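4.2 Where the shoes go

Respondents were asked where they keep the shoes they wear most. Almost all named a rack. When Hongmei Jia called round in March, she found most of those shoes in a heap by the door, and the rack holding post, gloves and, in one home, a cake. We have kept both answers, as each seems sincerely meant. Households in Trindska gave the tidiest replies and had the largest heaps. Racks with two tiers did better than taller ones, perhaps as bending is unpopular and so is reaching.

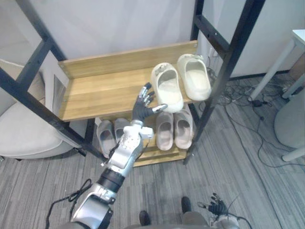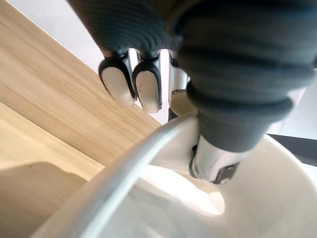 Figure 5. Upper: two-tier rack with a cream slide sandal. Lower: curved white object, close view.

Guests complicate matters. A visitor's shoes were put away neatly in all 4 homes where we saw one arrive, usually by the person whose own boots were blocking the hall.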